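Fladlow Table Mats and Screens: Frequently Asked Questions

What size are the mats?
The standard mat is 1016 mm wide. It is meant to cover most of a small table and hang over the edges a little. If you want the whole top covered, order the Fladlow Long.

What colours can I get?
Dark blue, grey and moss. Dark blue shows the least marking from cups. Moss is out of stock until November.

Can I wash it?
Yes. Wash at 30 degrees with similar colours and hang it up to dry. Please don't tumble dry, as the cloth will shrink and we can't replace it if it does.

My mat arrived with creases. Is it faulty?
No. Mats are folded for posting. Most creases drop out after a few days on the table, and a cool iron on the back will deal with the rest. A few soft wrinkles are normal in a cloth this weight.

How do I stop it sliding?
Use binder clips. Pinch the cloth at the sides and at the far edge, and pull it flat before you close the last one. Ordinary black clips from a stationery shop are fine. Tape leaves a residue on bare wood and we don't recommend it.

Will the dye come off on a pale table?
We haven't had a report of this with a dry mat. Don't leave a wet one on untreated wood overnight.

Do you sell the folding screens separately?
Yes, the Pluda screen is sold on its own in black or cream. The panels are fabric on thin frames. Stand it with the panels at a slight angle to each other, as it will tip if you open it out completely straight.

Can I put hot drinks on the mat?
Use a coaster. The cloth is a single layer and heat goes straight through to the table.

What does the dark blue look like in use? 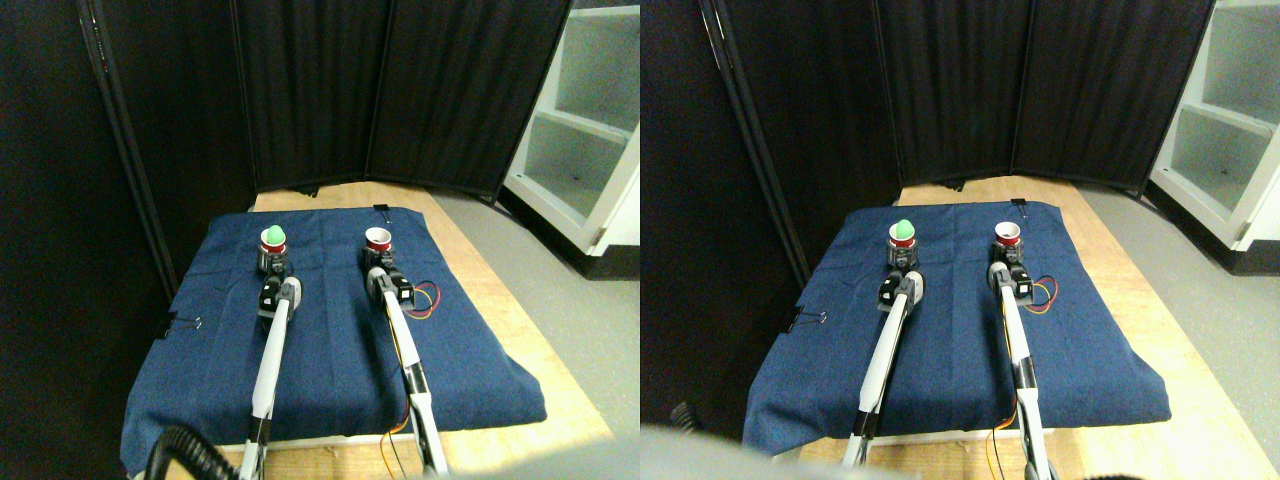 Dark blue mat on a light wooden table, held with black binder clips. Black folding screen behind.

Are the cups and the shelving unit included?
No. We only sell mats and screens.

How long does delivery take?
Mats go out by post within two working days. Screens are sent by Brorkitz and can take up to 18 days. Delivery on a screen costs £38 to all mainland addresses.

Can I return a mat?
Yes, within 30 days, unwashed. Write to Nazanin Ghaffari at the Rezaei Street workshop with your order number.

Page last updated 13th February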